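ムルネント読書と朗読の会 1月の集まりの議事録
1/17/25 場所：喫茶ヴァルトデン2階

今回も書記はわたしです。早口の人が多くて手が追いつかず、抜けていたらごめんなさい!

まず朗読会の日取り。2月の後半で、お店の都合を聞いてから決めることになりました。椅子は40脚借りられるそうで、じゅうぶんすぎるくらい(去年は立ち見が出ましたよね)。お茶代は一人700円のまま据え置きです。値上げの話もちらっと出たけれど、わたしも含めて反対が多くて、すぐ流れました。

演目でけっこうもめました。長編の抜粋をやりたい組と、短い詩をたくさん読みたい組に分かれて、わたしは詩のほうに手を挙げています。一人の持ち時間は30分まで、というところだけは全員一致。プログラムは大きな紙に手書きして入口に貼る案が通りました。字のうまい人、名乗り出てください〜。

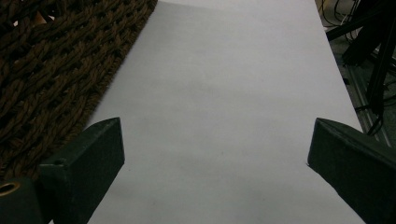
ムリイティからは、詩ばかりだと初めてのお客さんが疲れてしまうので、間に昔話を一つ挟んではどうか、という意見がありました。わたしはこれに大賛成で、詩の組も長編の組も「それなら」と乗り気に。どの昔話にするかは次回持ち寄りです。

会計。残高は3496円、チラシの印刷代はここから出します。足りない分は当日のお茶代で埋める予定。チェリコの録音機を借りる件は、返事待ちなので保留にしました。

次回までの宿題は、読みたいものを一つ選んで声に出してみること。わたしはまだ決まっていません。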